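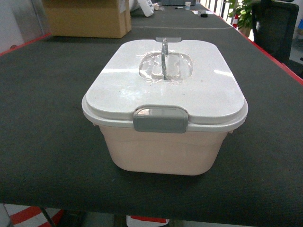 Cómo arreglar un pinchazo sin perder la tarde

La primera vez que pinché lejos de casa volví andando, empujando la bici y con un humor de perros. Llevaba parches, pero no los había usado en mi vida y me dio apuro ponerme a probar en el arcén. Así que vamos a practicar en casa, con calma, que luego en la carretera sale solo (bueno, casi).

Necesitas 2 desmontables, un parche, pegamento, un trozo de lija fina y una bomba. Los míos son unos Kerkon de plástico bastante feos, y ahí siguen.

Quita la rueda y suelta todo el aire que quede. Empieza por el lado contrario a la válvula: mete un desmontable bajo el borde de la cubierta, haz palanca y engánchalo a un radio. El segundo va a un palmo de distancia. Cuando notes que la goma cede, recorre toda la llanta y saca la cámara.

Ínflala un poco y acércatela a la mejilla, que nota el aire mucho mejor que la mano. Si no hay manera, métela en un barreño con agua y busca las burbujas. Marca el agujero con boli, ¡que luego desaparece!

Ahora la lija. Frota la zona hasta que quede mate, extiende una capa fina de pegamento y espera 3 minutos. Yo antes ponía el parche enseguida y se me despegaba siempre — me lo corrigió Bohdana Harasym, con la que salgo los domingos y que ha pinchado más que nadie que yo conozca. Aprieta fuerte con el pulgar, sobre todo en los bordes.

Antes de montar, pasa los dedos por dentro de la cubierta, muy despacio. Yo me salté este paso una vez y a los 8 kilómetros estaba otra vez en el suelo, con el mismo cristalito clavado.

Para montar, mete la cámara con un poquito de aire y cierra la cubierta con las manos, terminando en la válvula. Nada de desmontables aquí, si puedes evitarlo, porque pellizcan la cámara. Infla a medias, comprueba que no asoma goma por ningún lado y termina de inflar hasta la presión que pone en el flanco.

Si la rueda es tubeless esto no te sirve, eso lo cuento otro día.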